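Progress report to Nuala Moriarty, Wanwood Fund
From Róisín Sheehan, Ginen furniture store
6 September 2025

## Folding tables and benches for community groups

This covers the period since our February report. The grant pays for trestle tables, folding benches and a trolley to move them, which we lend to clubs, schools and halls in Bustos and Jirkwood.

### Stock

We now hold 60 tables. The last batch arrived with two cracked tops and one leg that would not lock. The supplier replaced all three and paid the carriage. The new tables are the lighter kind with a molded top, and borrowers ask for them first. The older plywood ones are still sound, but they take two people to lift and the edges are starting to splinter. We have sanded the worst and put edging tape on them.

Benches are behind plan. The model we quoted for was dropped by the maker and the nearest match is two inches lower, which is awkward at our table height. We have a sample on trial at the Jirkwood hall and will order once they report back.

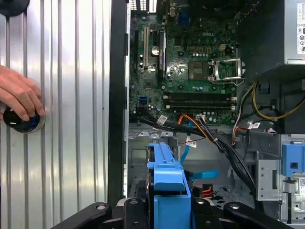 Loans went up once the school year ended. Groups borrowed tables 242 times in the period, mostly for yard sales, craft mornings and lunches. The repair sessions at Bustos are a newer use, and a heavier one. A desktop tower laid on its side with the side panel off takes up a good share of a table, and the panel has to go somewhere too. The organizers there have asked for the wider tables and we have set some aside for them.

### Condition and cleaning

Each table is wiped down and checked when it comes back. The common faults are missing rubber feet, bent leg braces and paint on the top. Paint mostly comes off with warm water if it is caught early. We now charge a small cleaning fee when a table has to be scrubbed, and the loan form says so.

Leg locks need watching. On the new tables the sliding ring can be left half down, and the leg will hold until someone leans on it. We have put a label by each ring and we show borrowers how it should sit.

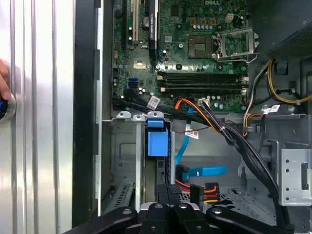 *Dell motherboard with the memory slots empty.*

### Storage and transport

The trolley holds 8 tables on edge. It goes through the store door with little to spare, and it does not like the gravel at Jirkwood. Larger wheels would help and are not expensive. The racking along the back wall is finished. Tables are no longer stacked flat, so the tops should stop bowing.

### Money

Spending is within budget. The bench money is unspent for the reason given above, and I would like to carry it into the next period. We also ask to move $200 from printing to trolley wheels and spare feet.

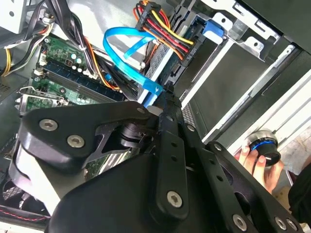

*Inside a desktop computer case.*

### Next period

- Settle the bench model and place the order
- Fit new wheels to the trolley
- Retire the plywood tables that cannot be repaired
- Put the booking calendar online, so that groups can see free dates before they call

Please let me know about the carry-over and the $200 before we place the bench order.

Róisín Sheehan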